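Chord sheets have made us worse listeners

I have played guitar in front of people for most of my adult life, mainly in pubs and at one arts centre, and I learned nearly all of my songs the same way everyone does now. I typed the title into a search box with the word "chords" after it. I want to argue that this has done us harm, and that anyone learning today should go without for a while.

The sheets are often wrong. That is the complaint people usually make and it is the one I care about least. A wrong chord in a printed sheet gets spotted sooner or later. What bothers me more is the sheet that is nearly right. It gives you G, D, E minor and C, you play them, it sounds like the song, and you stop listening. The bass note that moves under the second line, the odd half bar before the chorus, the string left ringing where you would expect a full chord, all of that goes. You end up with the outline of the song and believe you have the whole of it.

I had a folder of 495 printed sheets. In January I counted them before putting them in the recycling, and then I tried to play a handful from memory. I could get through 13. Some of the others I had been performing for years, always with the page on a stand in front of me.

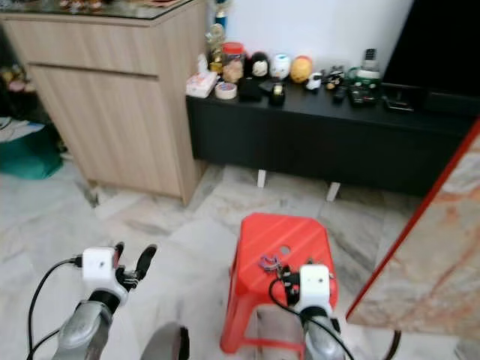
The front room, console side.

Kedir Mekonnen, who taught me in the beginning, never wrote anything down. He would play a recording for ten seconds, stop it, and ask me to sing the lowest note. If I couldn't sing it we heard it again. I found this slow and I left him after a year for a book with diagrams in it. I now think his was the better way, and I have gone back to it on my own.

The method needs very little. Find the bass note first. Hum it, find it on the low strings, and write down its name if you must. Then decide whether the chord above it sounds major or minor. Do that for a verse and you will have most of it. A three-minute folk song took me two evenings at first and takes me less than one now. I still know every one I have learned like this.

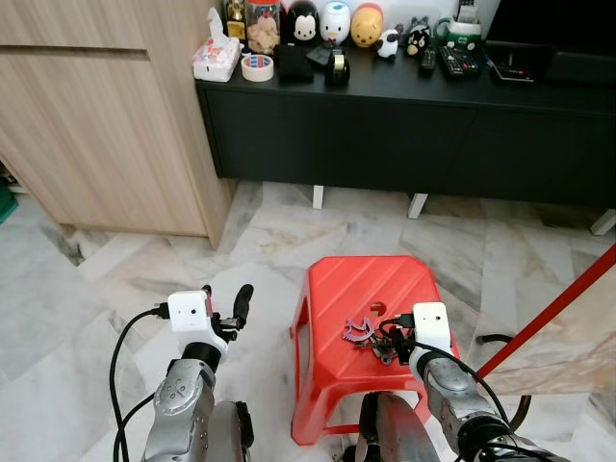 Keys on the red stool.

There are fair objections. Beginners need to play something quickly or they give up, and a sheet with four chords on it will get them there by teatime. I agree with that. A person in their first few months has enough to do with sore fingers. Songs in strange tunings are another case. I spent most of a month on "Flolen", an instrumental by a duo called Dritia, before a friend told me the guitar was tuned down to C. I would have been glad of a note at the top of a page.

Video lessons are a different matter and I am less patient with them. A chord sheet at least leaves the rhythm to you. A video tells you where each finger goes and when, and at half speed if you ask for it. The one I used most had 766 comments under it, and a good many of them were from people asking for the strumming pattern to be typed out. The strumming pattern is on the record. You can hear it.

My nephew Alex thinks I am being an old misery about this, and says that around 2000 I was copying tabs from the internet like everybody else. He is right. I did, and I played a great many songs badly because of it. He plays with a band called Urban who learn everything from a shared document on a tablet, and they are tight and well rehearsed. They also stopped dead one night when the tablet did. 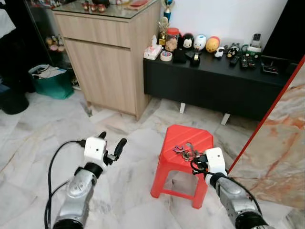 What I would ask of teachers

Keep the sheets for the first term. After that, set one song each month that has to be learned by ear, and make it an easy one. Let the pupil bring in a version with mistakes and play it all the way through before anyone corrects it. If the chord they have chosen is different from the one on the record but fits the tune, tell them so and let them keep it if they like it.

I would also ask venues to take away the music stands on open mic nights. Ours tried it for a month. Fewer people signed up, and the ones who did looked at the room when they sang. The stands are back now, and I have asked for them to be put away again after the summer.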